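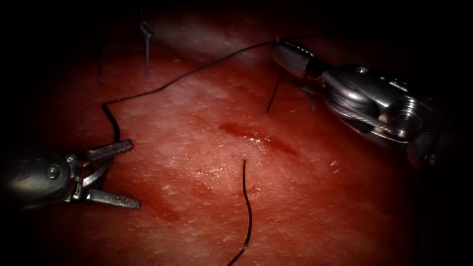 Vuditum Evening Sewing and Suture Course: Frequently Asked Questions
Last updated Apr 26, 2025

Who is the course for?
It is for veterinary nurses and veterinary students who want more practice with basic stitching. You should already know the names of the common instruments. People who only keep animals at home are welcome at our open evening in August, but not in the course itself.

Where do we meet?
The classes are in Kitville, on the second floor of the Konstantinidis building. The street door closes early in the evening, so please use the side entrance and ring the bell with the name Vuditum.

How many people are in one group?
A group has up to 16 people. When it is full we put your name on a waiting list, and we write to you if a place becomes free.

Who are the teachers?
Minttu Partanen teaches the knots and the skin closure. Ozan Yüksel teaches the evenings on needles and thread. Both of them work with small animals during the day, and for this reason a class can sometimes begin a little late.

What does it cost, and how do I pay?
The price is 100 dollars for all 11 evenings. You can pay by card or by bank transfer. We do not take cash at the door.
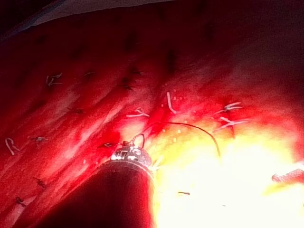 When do I get my certificate?
We send it by email after the last evening, when your attendance is checked. Please write your name in the registration form exactly as it should be printed. If you find a mistake later, we can correct it one time without a fee.

Can I miss a class?
You can miss two evenings and still receive the certificate. If you miss more, you may repeat these evenings with the next group, if there is a free place.

Do I need to bring my own instruments?
No. We lend a needle holder, forceps and scissors to each person. If you are left-handed, tell us when you register, because we have only a small number of left-handed needle holders.

Can I park near the building?
There is a parking lot behind Ereo, the bakery on the corner. It is free after the shop closes. Please do not park in front of their delivery door.

Can I get my money back if I cancel?
You get the full price back until the day before the first evening. After this we cannot return the money, but you can give your place to a colleague. Send us the name of this person by email.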